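Print this page | E-mail this page

Go See the Robots After Hours

Last updated: April

I have been to plenty of robot demonstrations where you stand behind a rope and clap. The open evening at Gestlow was nothing like that, and I'm still a little giddy about it!

More than 250 people had signed up, and I expected a crush. But the Gestlow folks let us in by small groups, starting at 5, and by the time mine went up it was dark out and everyone had relaxed. The first stop was a sorting arm from Andutel that has been taught to deal with laundry (towels, mostly). It dropped one. It picked it up again, badly, and the woman running it cheered louder than we did. I loved that.

Then came the part I keep telling friends about, which was the teaching. I had always assumed that somebody typed in every move. At the Güler table a person does the job by hand, over and over, while the position of what they're holding gets recorded, and the robot learns from the pile of tries. They had 625 tries of one fold saved up and wanted many more. A fold! Something I do while half watching TV. I asked if it got boring and was told yes, of course, but that you start to notice your own hands.
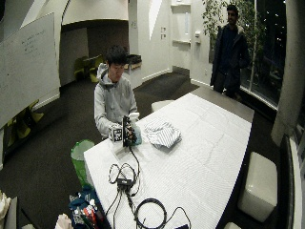 I walked out noticing mine. And it made me think we show automation to the public in the wrong order. We lead with the finished machine, the shiny one with the price tag (Netero's starter kit was $2,999, and a small crowd had formed around it), and leave out the patient handwork that comes first. People worry about robots partly since they seem to arrive from nowhere. Put a visitor next to the person doing the folding and the whole thing shrinks to a size you can ask questions about.

I don't say that settles the harder arguments over jobs. I had some of those on the stairs going down, and they were good ones. But I'd take my neighbors to an evening like this tomorrow, and my kids too, if there's a later slot on a school night that isn't already full.

Contact us | Copyright Letters & Opinion | Back to top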